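Sirkwood Building, Level 2 — Electrical and Fire Safety Inspection
Inspector: Parisa Sharifi
Date of inspection: 28/11/2018
Rating: S = satisfactory, A = action needed, N = not inspected

1. Exits and routes
1.1 Exit doors open fully from inside without a key — S
1.2 Exit signs lit on normal supply — S
1.3 Exit signs lit on battery for 30 minutes — A
Comment: The sign at the east stair went out before the end of the test. Battery to be replaced and the full test repeated. Dasten holds the spare packs.
1.4 Stair landings clear of storage — A
Comment: Flattened cartons on the east landing, reported at the previous inspection. Remove and do not restack.

2. Work tables
2.1 Tables stand level and do not rock — S
2.2 Table edges free of splits and sharp corners — S
2.3 Leads routed to avoid foot traffic — A
Comment: Loose leads in work areas are to be clipped or covered wherever they cross a walking line. Adhesive covers lift at the ends and are not accepted.
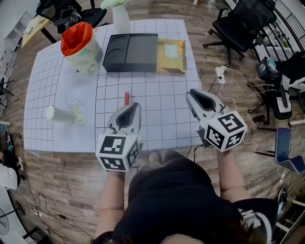

Table with grid mat. Cable from the right-hand gripper.

3. Outlets and power strips
3.1 Outlet covers intact — A
Comment: Cracked cover behind the copier. Outlet taped off. Valderrama to replace.
3.2 No power strip plugged into another — S
3.3 Power strips fixed off the floor — A
Comment: 7 strips found lying on the floor. Brackets are on order from Ukent.
3.4 Ground fault outlets trip on test button — S
Comment: Kitchen outlet is slow to reset. Trip time within limits. Check again in February.
3.5 Panel directory matches circuits — N
Comment: Panel room locked at time of visit.

4. Extinguishers and alarms
4.1 Gauges in the green band — S
4.2 Pins and seals in place — S
4.3 Monthly tag initialed — A
Comment: Tag on unit 6 has no entry for the last month. The unit itself is sound.
4.4 Pull stations visible and unobstructed — S

5. Floors and general areas
5.1 Floor surface sound, no raised boards — S
5.2 Lighting adequate for the work done — S

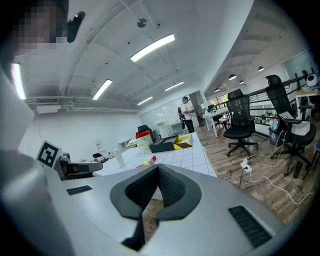

Facilities and Safety Department — Sirkwood

5.3 Window latches close — A
Comment: Two latches on the north side do not engage. Low priority, but heat is being lost.
5.4 First aid box stocked — S
Comment: Eyewash bottle replaced during the visit.

6. Follow-up
Items 1.4 and 3.1 are to be closed within seven days. Remaining action items are to be closed before the February inspection. Send closing notes to P. Sharifi with the item number in the subject line.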